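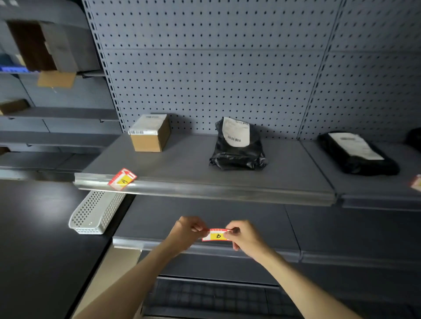
Slide 1. Shelf A tagged, shelf B tag going on at the front rail.

Speaker notes: Labeling rules for shelves that people and robots share
Tuesday, March 12, 2024

Opening. Thank them for coming. Say that the talk runs short and the questions usually don't. Ask who has shelf robots in their building now and who is planning for them.

The parcel room at Anduvum is the case I know best, so most of what I say comes from there. We wrote our shelf rules before the first Somance unit went live in December, then rewrote two of them after we saw how it behaved.

Point at the slide. Letters are handwritten in black on a yellow field with a red border. One letter per shelf. The A tag is on the upper rail and it's tilted. Ask the room whether they would pass it. Take a few answers before going on.

Rule one. The tag goes on the front rail, never on the shelf top and never on the back panel. Parcels get pushed back and cover whatever is behind them.

Rule two. Tag the left end of the shelf. Pick an end and keep to it through the whole building. We had a mix for a while and the pickers complained before the robot did.

Rule three. Level. Our limit is set by eye: if you notice the tilt from standing distance, take it off and put it back. A tilted tag can be read by a person and still be a slow read for a robot.

Rule four. One letter, one shelf, one entry in the location table. Enter it in the table first, then put up the tag. De Luca, our shelving contractor, did it the other way at the Erkum site and we spent 2 days matching tags to records.

Rule five. Tag a shelf before you stock it. If there is stock on it already, leave the parcels where they are, finish the tag, and scan them in afterward.

Pause here. Someone will ask about handwriting. Our answer is that block capitals in black marker are allowed during setup. Printed tags replace them at the first audit. We don't allow cursive, and we don't allow anyone to write over an old letter.

Shipping labels. Keep them facing up or out. Black mailers are the harder case, they slump and fold the label in with them. Flatten the bag before it goes down. If the barcode is creased, the parcel goes to the manual shelf.

Numbers, if asked. The site has 1430 tagged locations. We audit 200 of them each month. The last audit found 9 faults, mostly tags that had slid along the rail.

Who does it. Whoever puts up the tag signs the sheet, and a second person reads it back against the table. The robot stays paused in that bay until both names are on the sheet.

Next slide: the audit sheet. Leave it up through questions. Copies are by the door.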